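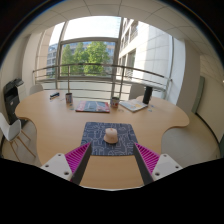 How much clutter do you leave on the table when collecting grasp demos?

Posted May 7, 2026 in Lerex Help > Data collection

I'm recording demos with a hand-held gripper for a small pick and place policy (mouse onto mouse pad). I have 23 so far and I keep going back and forth on the background. Half of me wants to clear everything off, the other half says leave it messy so the thing learns to ignore magazines and cups. I've been leaving it all out. 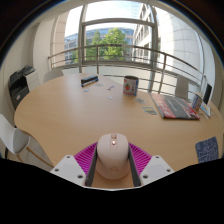 Mouse in the grip, cups and papers left out on the table.

My first training run on Petek was pretty bad, it kept drifting toward the back of the table. Is that the clutter, or do I just need more demos?

2 answers

Answer 1 (accepted, 6 votes)

I'd leave the clutter, but move it! If the cups sit in the same spot in every single demo, the policy can use them like landmarks and then you swap one and it gets lost. I shuffle mine every few takes. Same with the mouse and the pad, and I mean really move them, turn the mouse, put the pad off near a table edge (mine were all dead center back in January and I ended up redoing the lot).

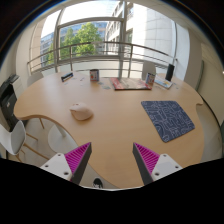
Also, 23 is tiny. The set I finally got decent results from had 2,022 in it, and yes, it took forever. You can probably see improvement way before that, so train early and check where it fails. Oh, and start your takes with the fingers open and well back from the object, from different sides if your table lets you. 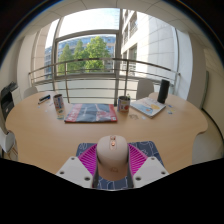
For the grip itself I'd try to close on both sides evenly and hold for a beat before lifting. Rushed grabs made my Zimau runs really jittery.

Answer 2 (2 votes)

more demos. also check your timestamps, Prindo export messed mine up once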